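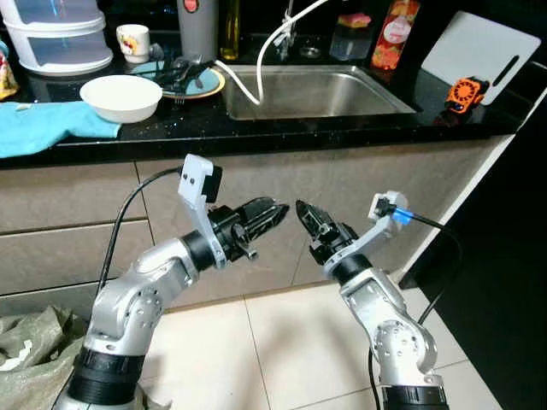 The sink end of our kitchen: black granite benchtop, stainless steel sink, grey-beige cabinet fronts and white floor tiles.

Review: Bortolotti black granite benchtop and Trodville stainless sink
Posted February 24, 2023
Category: Kitchens / Benchtops and sinks
Owned for: 13 months
Paid for by: us, full price

We replaced a laminate bench that had swollen at the join beside the old sink. The new top is Bortolotti black granite in a polished finish, the sink is the Trodville single bowl and the cabinet fronts are from Hovstead. All three were ordered through the same showroom but invoiced separately. This review is mostly about the benchtop and sink, with a bit on the fronts and the floor at the end.

The benchtop

The stone is black with a fine glittery speckle through it. In the showroom sample the speckle looked stronger than it does at home, where we have less light overhead. Ask to take a sample home and look at it in the evening. Ours was lent out for a weekend with a deposit.

Heat has been no trouble. We still use a trivet for anything straight out of the oven, but small pots have gone down on the bare stone plenty of times and left nothing behind. No chips so far. The front edge has been knocked by a cast iron pan at least once and I can't find the spot.

Cleaning is where you need to know what you are buying. Polished black shows everything dry: flour, salt, water spots, fingerprints. Crumbs are easy to see and easy to miss at the same time, as the small ones get lost in the sparkle and you only find them with your hand. We wipe it with a damp microfibre cloth and then a dry one. If you skip the dry cloth you get streaks, and they show most when the light comes in low. Spray cleaners made it worse. Warm water with one drop of dish liquid works better than anything sold for the job.

The supplier recommends sealing once a year. Our first reseal was due in January and the stone sealer cost $98, which seemed steep for the size of the bottle, though there is enough left for next year. The work itself is simple. Clear the bench, wipe it down, leave it overnight, put the sealer on, buff it off. Water beads again now. Before the reseal, a puddle left near the sink was making a darker patch that took an hour to fade.

Oil is the other thing to watch. A bottle of olive oil left a ring that stayed for two days. It did come out in the end with a bicarb paste left on under cling wrap.

The sink

The Trodville is a plain rectangular bowl in brushed stainless steel. A big roasting tray will lie flat in it, and that was the reason we went for one large bowl over a double. I don't miss the second bowl except when there are vegetables to rinse and dishes already soaking. A plastic tub fixes that.

The brushed finish hides light scratches well. It had its first marks within a fortnight and after that they blended together. Rub along the grain with a soft sponge and it looks fine. Don't leave a steel wool pad sitting in it, as it will leave rust specks. They come off with cream cleanser but it takes some elbow grease.

Noise is average. Cutlery dropped in from any height rings. The brochure talks about sound pads and I assume it would be louder without them.

The tap is a basic chrome one and was quoted separately. We looked at a Grirano pull-out model, but it was more than we wanted to spend and the showroom had none in stock until May. The plain one turns easily and has not dripped. Limescale collects at the base where the tap meets the stone, and an old toothbrush is the only thing that gets in there.

The cabinet fronts

The Hovstead fronts are a greyish beige. It is a quiet colour and it takes some of the weight out of the black bench. They don't show splashes nearly as much as the bench does. The seams between the fronts are thin and they are still lined up, apart from one door that needed a quarter turn on the hinge screw after the first winter.

Dust and dried drips gather along the edges of the seams below the sink. I run a cloth down them when I do the floor.

The floor

We kept the large glossy white tiles that were already there. With a black bench above them they look brighter than before, and the room needed that. They show hair and coffee drips just as you would expect. There is not much grout to scrub with tiles that size. If I were starting from nothing I would probably choose a matt tile in the same colour for in front of the sink.

Delivery and fitting

The template was done on a Monday and the stone arrived 3 weeks later. The installers needed the old top out and the cabinets level before they would start. One cabinet was out and they packed it up for an extra $80, charged on the day. We were told beforehand that this could happen. The sink cut-out is neat, and the silicone has held up with no black spots yet.

The one complaint is the paperwork. The stone warranty and the sink warranty are with different companies, and each asks for its own online registration within a month of installation. We nearly missed the sink one.

Scores

Benchtop, looks: 5 out of 5
Benchtop, ease of cleaning: 3 out of 5
Sink: 4 out of 5
Cabinet fronts: 4 out of 5
Installation: 4 out of 5

Would I buy it again? The sink, yes, the same one. The granite, yes, but I would ask for a honed finish and see whether that cuts down on the streaks. If you wipe your bench once a day and want it to look clean in between, get a lighter stone.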